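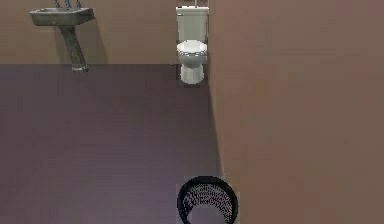

Dedico is the room pack Grilta sells for testing cleaning and tidying robots in simulation before any hardware is bought. Each license covers 12 rooms, and the buyer's own robot model is loaded into them. The small bathroom is the one most customers open first. It has a gray pedestal sink and a white toilet along the back wall, with a black mesh wastebasket on the floor near the side wall. The stretch of floor between the sink and the basket is clear, so a first driving test can be set up there without moving anything.

Gallery notes, updated 10/22/24

Small bathroom. The toilet lid is closed in this view. Wall and floor colors can be changed in the settings file.

Objects. The full pack has 464 separate items, and each one can be moved, swapped or removed. Mesh items such as the wastebasket take longer to load on older computers.

Price. A single license is $1,075. The version with a year of support is $1,403. Both include the same rooms.

Trial. Catrin Pugh at the Erwood office sets up trial accounts. Send her the name of your robot model and the simulator you use. Trials opened in October run to the end of the month.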